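Week 6 handout: The fault that hid in the retry
Instructor: Theano Economou

Okay, before we start, get your Kellis logs open, because I'm going to keep pointing at them. Last week we talked about faults that stop the machine. I like those! The arm freezes, a light comes on, you go find out why. Today is about the other sort, the kind where everything keeps moving and you end up with a chipped plate.

Our dish rack task has two arms and one shared controller. Either arm can hold a plate over the rack, and the grip force limit is set per arm – remember that, it matters in a minute.
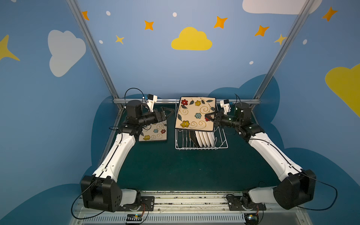
Dish rack cell, right arm holding a floral plate over the rack.

Tanvir Sultana went through the log and found the trouble at cycle 761. The right gripper reported a slip, the controller called a retry, and the retry routine loaded the default force limit in place of ours. No alarm, no stop. It ran 38 more cycles like that before a rim chipped, and I only noticed when I swept up (yes, with gloves, please use gloves).

Now think about what happens with both arms on one plate.

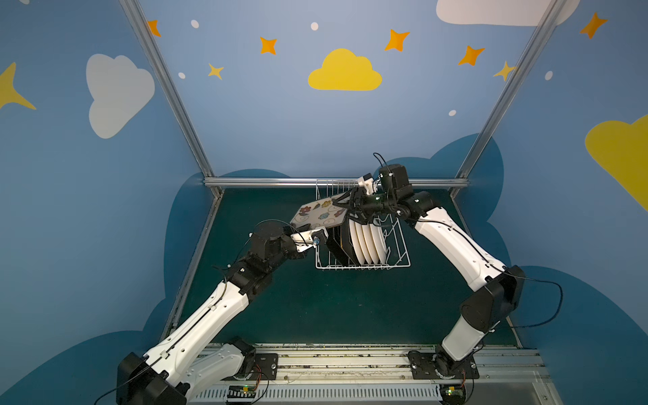
If one arm's limit is wrong, the other arm reads the extra push as contact with the rack and pushes back. Neither one is faulty on its own terms! Each is obeying its own number, and the plate is stuck in the middle of the argument.

We fixed 2 things. Retries now reload the task file, and a force mismatch between arms is a protective stop. Ifigeneia has run nearly 2,000 cycles on the new version, no chips yet.

For next time: find the first line in your log where the two limits disagree, and write me a paragraph on which check should have caught it. And hands stay out of the cell during a retry, even if it looks parked.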